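Board & Table Games > Care, Storage and Repair

Scuffed white squares on a plastic travel set, clean or leave alone?

hovell_house
Joined: June 2014
Hi everyone, long-time reader and very occasional poster. I've been handed the job of looking after the games for our Friday family club, and among the boxes there's a plastic chessboard that has been played on by what I'd guess is every child in the neighborhood. The black squares still look fine to me. The white ones have gone scratchy all over, and I keep going back and forth on whether to polish them or just let the poor thing be. I don't want to make it worse! Has anyone brought a board like this back, and what did you use?

shirima_rooks
Warm soapy water and a soft cloth, and please stop there. I ruined my aunt's board with a kitchen scouring cream years ago (it took the shine right off and left a cloudy patch on two squares) and I still feel bad every time we set it up at her house. Dirt comes off. Scratches are just part of the board now.

BarkovsBishop
I'm going to disagree, gently. Plastic polish, the sort sold for car headlights, does a nice job on light scratches if you go slowly and try a corner first. I've done 8 club boards that way and only regretted one of them. It would help to see yours, though, before you buy anything.

hovell_house
Of course, I should have done that to begin with. It's on the floor of the play corner, where most of the games get played anyway, what with the cushions being down there.

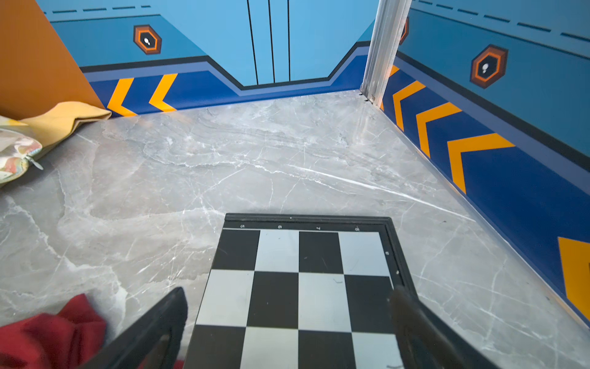
Nafula Lyimo

I'm signing with my real name from now on, as a couple of you have already guessed who I am from the Lindberg swap meet. So, you can see the scuffs on the white squares, faint but definitely there. The rim is raised, and that's where crumbs like to collect, so I'm wondering about a soft toothbrush along the edges too. My other worry is the little printed numbers along the border. I'd hate to rub those off, the younger ones use them when they're learning to call out their moves.

shirima_rooks
Oh, that's not bad at all! I was picturing something much sadder. Toothbrush yes, polish no, and I'd be extra careful around the 5, 6, 7 and 8, as printing on those frames can be thin. Also, marble floor! Get that board up on a mat or it'll pick up grit underneath and you'll be scratching the floor as well.

BarkovsBishop
Fair point on the numbers, I'd cover them with painter's tape before going near them with anything. I still say polish would lift those marks, but I'll admit they're lighter than I expected. On the floor I don't agree. Kids like playing on the floor, and mine learned that way lying on their stomachs with their chins in their hands. Is that a yellow mat folded up by the wall? That would do nicely if so.

awuor_w
Popping in because I sat in that corner with my two last month and we loved it, the light blue walls and the flowery cushion and all. Please don't fuss over the board too much, Nafula. My youngest has asked for "the scratchy one" ever since. If you do need a spare, I have a roll-up set in the garage that hasn't been opened in years, and you're welcome to it.
Awuor Waweru

hovell_house
Awuor, that is so kind, and yes please to the roll-up set, we're always short when it rains. I think I'm going with soap and the toothbrush this weekend, and the polish can wait until I've practiced on something I care about less. I'll wash the cushion covers while I'm at it.

BarkovsBishop
Practice on an old CD case. And dry the board flat, not leaning on a radiator!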